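The long white table and what lives on it

Posted by Marta Kuzmenko in Home, Kitchen

I promised in March that I would write about the back room, and then I did not write about it. Several people asked me by e-mail if the room is finished. It is not finished, but it is in use, and I think this is a better moment to write than when everything is perfect and I have forgotten how we got there.

For those who are new on this blog: we live in Riltmont, a town of 3,000 people, in a house with a small kitchen and behind it a room that the former owners used for coats and boots. I wanted to have there a second working place, for all the kitchen work that takes many hours and a lot of surface. Sorting apples, drying herbs, packing jars for the winter, cutting paper for the labels. In the old arrangement I did these things on the dining table and we ate our supper from our knees.

The first decision was the wall. It was plaster in very bad condition, and I did not wish to spend another summer with filler and sandpaper as we did upstairs. So we covered it with pale, smooth panels, the type is called Cadito, ordered through Frerichs in the next town. They come quite large and two people must carry them. My husband held, I screwed at the top and at the bottom, and then the screw heads disappeared under small strips. I was proud of this work for one evening.

Next morning, with the light from the side, I saw the joint. One can push such panels together very tightly, but our floor is not level and the panels follow the floor, so there stays a thin dark line between them. Also they are not exactly of the same white. One is a little warmer, the other goes more in the direction of grey. I asked at Frerichs and they said I could bring one back, but I should have to pay the transport, and after this conversation I decided that I like the line.

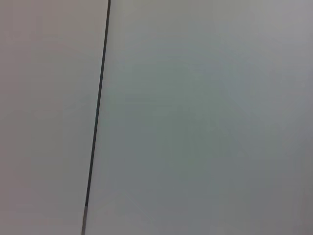

The table

The table I did not buy new. It comes from a school in Ollidell that was clearing its craft rooms, and I paid 40 for it, delivery included. The top is white and matt and quite without pattern. I had doubts about this. White shows everything: coffee, beetroot, the small grey marks from the bottom of a pan. But it also shows the things one is looking for. When I sort lentils I find the little stones at once, and when I cut fruit I see the seeds that have jumped away. On the dark dining table I was always finding them later, with my elbow.

For cleaning I use only a soft cloth and warm water with a drop of washing-up liquid. For the beetroot I make a paste of baking soda, leave it there while I drink my tea, and wipe it away. Please do not use the rough side of the sponge. I did this in one corner in the first week and the corner is now shiny where the rest is matt, and it will stay like this as long as we have the table.

I pushed the table directly against the panels. At first I left a gap of a hand behind it, so that I could clean there, but then everything round rolled into this gap. Onions, the string, the lid of the small jar. Now it stands close and I pull it out when I do the big cleaning.

The basket

Now I come to the thing that I really wanted to write about, and it is only a basket.

I had before a very nice willow basket from my aunt, and I loved it, but it was not suitable for a working table. It was made for carrying and had a high handle in the middle, so that each time one wanted to put something in, one had to go around the handle. The willow also took in every stain. After the plums it looked like a crime.

The new one is rectangular and dark brown, almost black in the shade, and woven of plastic. I know that some readers will be disappointed by the plastic. I was also a little disappointed. But I can wash it in the bath with the shower head and put it outside on the step, and in the evening it is on the table again. The weave has many small holes, so the air goes through the sides, and this matters very much for what I keep in it. It weighs 700 grams, which I know only from sending one like it to my sister and standing at the post office scales.

What I like best is the rim. It is thick and twisted like a rope, and it has no sharp ends. With my willow basket I always had some scratches on the inside of my arm after a day of working. Here I can rest the arm on the edge.

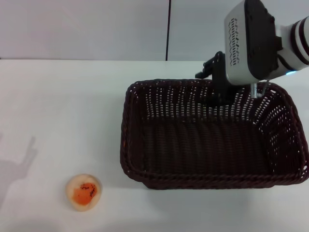 Sieglinde Lammers, who lives across the road and has dried fruit since she was a girl, looked at my arrangement and told me that the basket should stand on the right side for a right-handed person and the board on the left. I had it the other way and was always crossing my arms over the wet fruit. I moved it the same afternoon. It is such a small thing and I had worked against myself for weeks.

She also told me to put a clean tea towel in the bottom when the pieces are small. The floor of the basket is woven tighter than the walls, but thin herbs still go through, and thyme especially. For bread, onions and whole apples I use no towel.

What goes in, and what does not

In autumn it is mostly apples. I wait until a box has the first soft ones, then I take these out, wash them, remove the core and cut the rest in rings. The rings should be all of the same thickness, so I have a cheap slicer for this and do not trust my hand. I put them for a moment in water with lemon juice, then dry them with a cloth and send them to the dehydrator overnight. When they bend like leather and do not stick any more to each other, they can go to the basket for a few days under a towel before I put them in jars. Sieglinde calls this "letting them talk to each other". The drier ones take a little moisture from the softer ones, and after this they are more equal.

I stir them with my hand each morning. If I see any drops inside the jar later, I know that I was impatient, and they go back to the dehydrator.

Things that I have tried to keep in the basket and will not keep there again: garlic (the paper skin gets into each hole), walnuts in the shell together with anything soft, and wool. The wool was not my idea.

Between the seasons the basket is simply where things wait. The post, the gloves, the torch, a bag of flour that has no place. Every evening at eight I try to take out what does not belong, and on some evenings I manage it. I have noticed that when the basket is full of foreign things I do not begin any work at the table, I only walk past it. When it has been cleared, I start to cut something almost without deciding.

What the room still needs

A proper lamp. At present there is the ceiling light, and in the afternoon my own shadow falls on the board. I should like one with a long arm that one can fold to the wall, but then I must drill into the panels, and I have not yet found the courage.

Hooks for the towels, lower than I first thought, at the height of the hip.

Also a strip for the back edge of the table. Water still runs between the table and the panels when I am not careful, and I find it later on the floor. At Frerichs they sell a soft strip that one glues on, with 5 colours of grey to choose between, and I took home a sample of each. They have been lying on the windowsill since Easter. My husband says they are all the same grey. They are not, but I see that I am the only one in the house who will ever look.

The floor will wait until next year. It is ugly, but it is strong, and nothing can happen to it any more.

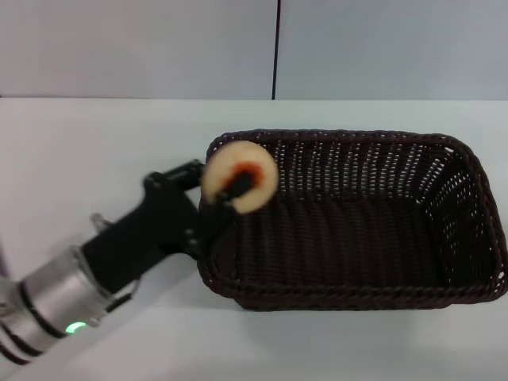
Does fruit pick up a taste from a plastic basket?

Mine had a smell when it was new, and I would not have put any food in it during the first week. I washed it twice with warm water and vinegar and let it stand on the step in the wind, and then the smell was gone. Since that time I have not noticed anything in the apples or in the bread. For fruit which is still moist I would put a cotton towel between in any case.

Two more small notes from my e-mails. One reader wanted to know how I get the crumbs out of the weave. I turn the basket upside down in the garden and hit the bottom with a flat hand, then I go along the corners with an old toothbrush. The corners are round, and this helps, but under the rim there is always something left. For this I use the thin nozzle of the vacuum cleaner.

Another reader wrote that dried apple rings get brown with her, even with the lemon. With me they do also get a little darker at the edge, next to the peel, and I leave it so. If the whole ring is brown, I would look at how long the cut fruit is waiting before it goes into the water. I cut now only one apple at a time and put the rings into the bowl directly, and the colour is much better than last year.

Next time I will write about the pears. I have two trays of them in the dehydrator at the moment and they are taking far longer than I planned, so please give me a little time.

Marta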